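Back on the rower

I did the Stolthorpe row class again this morning, 30 minutes with a warmup that barely counts. My legs held up better than in March. I kept the rate at 24 for most of it and only fell apart in the last 2 minutes.

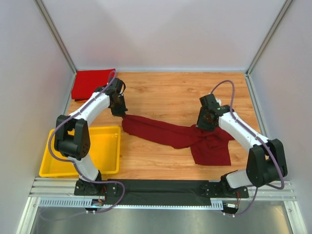 What damper setting do I use? Four, and I leave it there the whole class.

Next month is the Flirnisstead challenge - 100 classes by the end of the year. I'm behind and will probably stay behind.

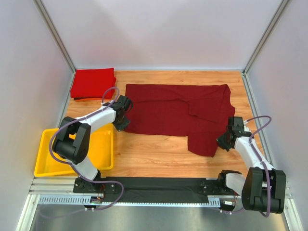 A reader wrote in to say the hill rides count double toward it, so I may switch over for a while.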